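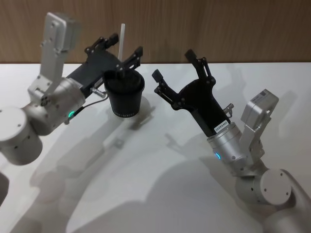
Preguntas frecuentes sobre Covex, el puesto de dos brazos para cafeterías y mostradores

Hemos ido juntando aquí las dudas que más nos llegan al correo y las que nos hacéis cuando venís a vernos al taller de Girnora. Algunas respuestas nos han quedado largas, lo sabemos, pero preferimos contarlo todo con calma. Si después de leerlas seguís con la duda, escribidnos, que contestamos siempre.

Última revisión: septiembre de 2021

¿Qué es exactamente Covex?

Covex es un puesto de trabajo con dos brazos robóticos, cada uno con su pinza y su cámara de muñeca, pensado para manipular vasos, tapas, pajitas y otros objetos pequeños de mostrador. Lo monta y lo mantiene Votomitz, o sea, nosotros. Se puede comprar entero o contratar como servicio mensual, y en los dos casos la instalación corre de nuestra cuenta.

¿Prepara el café?

No, y lo decimos enseguida para que nadie se lleve un chasco. La cafetera sigue siendo la vuestra y quien hace el café sigue siendo una persona (o la máquina automática que ya tengáis). Covex entra después: coge el vaso, lo acerca, lo pasa de un brazo al otro si hace falta y lo deja donde se le haya indicado. También hay clientes que lo usan para atender pedidos para llevar en las horas tranquilas, con bastante alegría por su parte y por la nuestra.

¿Por qué dos brazos? ¿No bastaría con uno?

Para mover un vaso de un sitio a otro basta con uno, desde luego. La cosa cambia en cuanto aparece una pajita. Una mano sujeta el vaso y la otra hace el trabajo fino, igual que haríamos cualquiera de nosotros en la barra. Además, con dos brazos el alcance sobre la mesa es mucho más cómodo y se puede recibir un vaso por un lado y entregarlo por el otro. Si de verdad solo necesitáis traslados sencillos, preguntadnos por la versión de un brazo, que es más económica y ocupa menos.

¿Qué vasos admite?

Los vasos de papel para llevar de los tamaños habituales, con tapa o sin ella, y también los de doble pared. La forma ligeramente cónica no es ningún problema – casi todos los vasos de café la tienen – y los dedos se ajustan a ella. Solemos programar el agarre en la parte alta, justo por debajo del borde, donde el papel aguanta mejor la presión y queda libre el dibujo o el nombre de la casa. 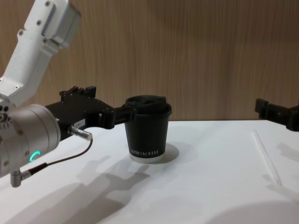 Cada modelo de vaso se da de alta una sola vez. Nos enviáis 20 unidades con sus tapas, las probamos en el taller y os devolvemos el perfil de agarre ya cargado en Frota, nuestro programa de control. Si más adelante cambiáis de proveedor, repetimos el proceso sin coste el primer año. Los vasos de cristal muy fino los desaconsejamos por ahora; estamos trabajando en ello y nos hace mucha ilusión, pero todavía no nos atrevemos a prometer nada.

¿Y las pajitas? Son tan finas y tan claras que a veces ni yo las veo.

¡Nos pasa a todos! Una pajita blanca encima de una mesa blanca es de las cosas más ingratas que se le pueden pedir a una cámara. Por eso dedicamos un buen rato de la puesta en marcha a la iluminación y a las sombras que proyectan los propios brazos. Si podéis elegir, una pajita de color o un tapete de otro tono facilitan mucho las cosas. Si no podéis, también se puede trabajar así, aunque los movimientos se programan con más margen y el ciclo se alarga un poquito.

¿Qué peso levanta cada pinza?

En el uso normal recomendamos no pasar de 400 gramos por pinza. Es un límite prudente que hemos puesto nosotros pensando en vasos llenos y en paradas bruscas, y Frota avisa en pantalla si el perfil lo supera. Para cargas mayores hay otras pinzas, y con gusto os explicamos cuáles encajan en vuestro caso.

¿Puede apretar demasiado y aplastar el vaso?

La fuerza de cierre se guarda en el perfil de cada vaso, así que una vez ajustada se mantiene igual en todos los ciclos. Lo que sí os pedimos es que no mezcléis modelos parecidos en la misma pila. Dos vasos negros con la misma tapa pueden tener paredes muy distintas, y ahí es donde llegan los disgustos. Ante la duda, haced una prueba con un vaso vacío antes de abrir.

¿Cómo sé que la posición final es la correcta?

En Frota se define una zona de entrega, y al terminar se revisa el vaso antes de dar el pedido por servido. Durante los primeros días conviene tener a alguien del equipo cerca para retocar esa zona – un par de centímetros más aquí o más allá – hasta que quede al gusto de la casa. 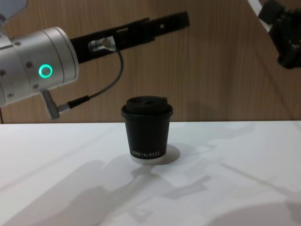

Vaso con su tapa sobre la mesa de trabajo, con la pinza izquierda por detrás y sin tocarlo.

¿Qué mesa necesito?

Una superficie lisa, firme y bien nivelada. El color lo dejamos a vuestra elección, con el comentario de las pajitas que hacíamos más arriba. Si la pared de detrás es de madera o tiene algún dibujo, mandadnos una foto y la tenemos en cuenta al calibrar. Un mostrador que se mueve al apoyarse hay que reforzarlo antes de que lleguemos.

¿Cuánto se tarda en instalarlo?

Desde que confirmáis el pedido hasta que el puesto queda en marcha pasan siete días laborables si ya tenemos vuestros vasos. La formación va incluida y la hacemos en el propio local, con las personas que lo van a usar cada día.

¿Qué mantenimiento lleva?

A diario, un paño suave por los dedos de las pinzas y por sus almohadillas, que con el azúcar y la leche se quedan pegajosas enseguida. Una vez a la semana, mirad que los cables de las pinzas no rocen con nada y que los conectores estén bien asentados. Cada 2000 horas de funcionamiento pasamos nosotros a hacer la revisión completa, incluida en el servicio mensual y con presupuesto aparte si el puesto es comprado.

¿Puedo verlo antes de decidirme?

¡Claro que sí, y nos encanta que vengáis! En Girnora tenemos un puesto montado y podéis traer vuestros propios vasos, tapas y pajitas. Pedid cita por correo indicando el modelo de vaso que usáis y cuántas personas vendréis.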